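Grurura Records Forum
Section: Storage and Retention
Topic: Keeping paper originals after scanning

Post 1
Posted by: Moroz_Registry
8 Sep 2024

Members are asked for their views on the retention of paper originals once a scanned copy has been checked and accepted. Our office holds 522 boxes of closed correspondence at the Reton store. The present rule requires that all paper be kept for five years after scanning. The lease on the store ends in June, and a shorter period is under consideration.

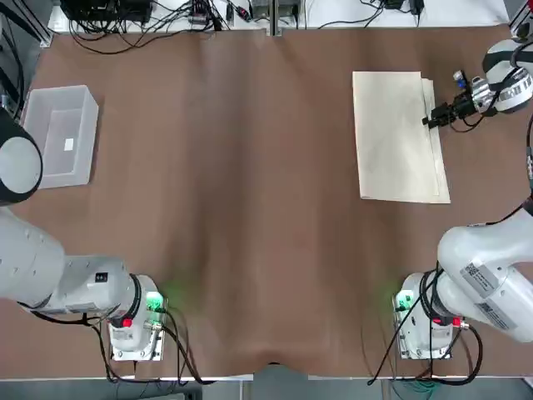
The draft rule would reduce the period to two years for general letters, with no change for signed agreements. It also sets out how paper is to be handled between the box and the scanner. Sheets are to be put down in one stack, well apart from any container, in the way that the beige stack on the right of the brown cloth is kept clear of the empty plastic bin. Staff may not return a sheet to a box until its reference has been entered in the register. Comments on either part of the draft are welcome.

Post 2
Posted by: countyfiles

Our own office does not support a shorter period. In our experience, requests for an original are few in the first year and increase once a matter is disputed. A two-year rule would have left us without the paper in three cases, all of them concerning boundary letters which had been classed as general correspondence.

The cost of storage should be set against the cost of a single lost dispute. I would ask whether the draft has been seen by your legal advisers.

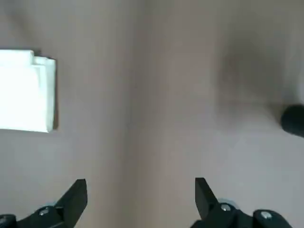
Post 3
Posted by: Plurnov Archive Office

We take a different view from the previous poster. The cases described appear to result from poor classification, and a longer period does not correct that. Plurnov moved to two years for general letters and has met every request from the scanned copy.

We would, however, advise the following before any paper is destroyed:

1. A second member of staff should compare the scan with the original, including the reverse of each sheet.

2. Pencil notes should be recorded separately, as faint marks are easily missed at normal scanning settings.

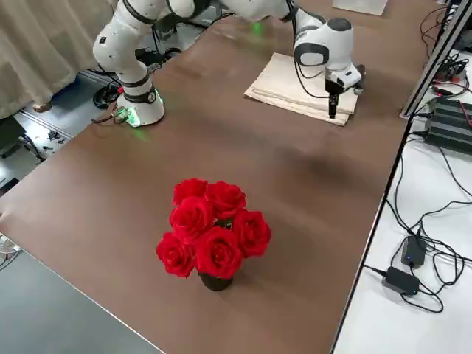

3. The destruction list should be signed and kept permanently.

Post 4
Posted by: countyfiles

I accept the point on classification, but it does not settle the matter. Old files were classed by people who could not have known what would later be disputed. Reclassifying 522 boxes before the lease ends does not seem to me a realistic undertaking.

Post 5
Posted by: Moroz_Registry

I am grateful for both replies. The draft has not yet gone to our legal advisers and will be sent to them with this thread attached. Full reclassification is not proposed. We are looking instead at a search of the box lists for land, boundary and access matters, with anything found to be kept for the full five years.
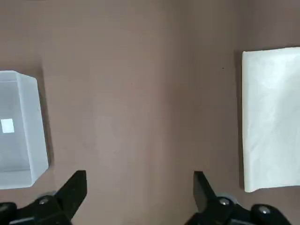 The box lists are of mixed quality. Those for the older deposits give only a name and a year, so the boxes concerned would have to be opened. We would be glad to hear from any office which has carried out such a search, and in particular how staff time was recorded.

Post 6
Posted by: Plurnov Archive Office

We recorded time by the box and not by the file. A copy of our form can be supplied on request by private message.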